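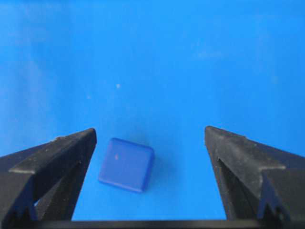 One blue cube and a table to match

Published 05/10/2019

Izzati Oei has been making play pieces for seven years, and for the last two of them she has worked mostly in blue. Her cubes have no letters on them, no numbers and no pictures. They are small, with rounded edges and corners, and she sells them under the name Jerkik to preschools and to parents who have asked for something plain.

"People pick one up and turn it over looking for the picture," she said. "Then they put it down on the table and start pushing it around with a finger. That's what I want them to do."

The cube she is happiest with is a royal blue that leans toward violet. Against the sky-blue tabletop she uses it stands out clearly, though both are blue. Getting those two colors to sit together took most of last winter.

"My first blue was too close to the table. You'd set the cube down and lose it. So I went darker, and then it looked black in the evening. The one we have now has some purple in it. I mixed 64 test colors before that one and I still have all of them in a drawer, which my husband would like back."

The table was her idea as well. Most of her customers had been using the cubes on wood or on patterned play mats, and she thought the pieces got lost there. She wanted a smooth surface in a strong, clear color, with a little gloss to it.

The gloss has its drawbacks. It picks up light from the room, and a hand dragged across it can leave a pale, hazy patch. Oei wipes hers down with a damp cloth and then a dry one at the end of the day and doesn't worry about it in between.

"A matte top would hide the smudges," she said. "I tried one from Wondby and it was fine, it was a good top. But the cube looked dull on it. On the shiny one you get a soft blue shadow next to the piece, and kids notice that. They move the cube to see the shadow move."

She is less relaxed about marks on the cubes. A speck of pink or red on the top face of a blue cube is easy to see, and she used to set aside any piece that had one. Last year 300 cubes went into boxes in the hallway for that reason. A preschool teacher talked her into selling them at half price, and they were gone by May.

"The children liked them better. They could tell which one was theirs. I still don't send marked ones out at full price, but I've stopped throwing myself on the floor about it."
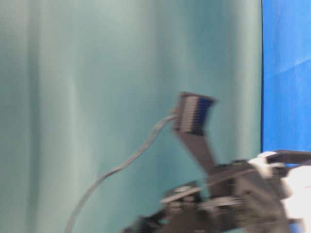
The color of the room

Stanisława Laskowska handles the rooms. She was a theater dresser before she joined Oei, and she chose the curtain, a large pale teal one that hangs in soft folds. Next to it is a bright-blue panel, a far stronger color than the fabric.

"Izzati wanted white," Laskowska said. "She said white would make the blues look bluer. I said it would make everybody squint. We hung a white sheet up for a week and she came around."

Laskowska describes the teal as a resting color. In the pleats it runs from nearly mint gray to a darker blue-green, depending on how the light falls, and she likes that it is never one flat shade. She bought the fabric from Cirillo, paid 700 dollars for the whole order, and did the hemming herself over a weekend.

"I'd have gone a little greener if they'd had it. They didn't have it. You use what's on the roll."

Her advice to schools that want to do the same is to start with the curtain and leave the furniture for later. Fabric can be taken down and swapped. She suggests buying extra width so that the folds stay full when the curtain is drawn, and washing a sample piece before cutting anything. She also tells them to look at the fabric in the morning and again late in the afternoon before paying for it.

The two women don't agree on how much blue is too much. Oei would take it further, and has asked Tralleck for a price on blue floor tiles. The quote came back at 739 dollars, not counting delivery. Laskowska is against it.

"You need somewhere for your eyes to go," she said. "With the floor done as well, I'd feel like I was in a swimming pool."

Oei said she hasn't decided. She is working on a second size of cube first, in the same royal blue, and wants to try it on the table before she orders anything for the floor.

Would she ever make one in red?

"I've been asked," she said. "Maybe in the spring. I'd have to find out what table goes with it."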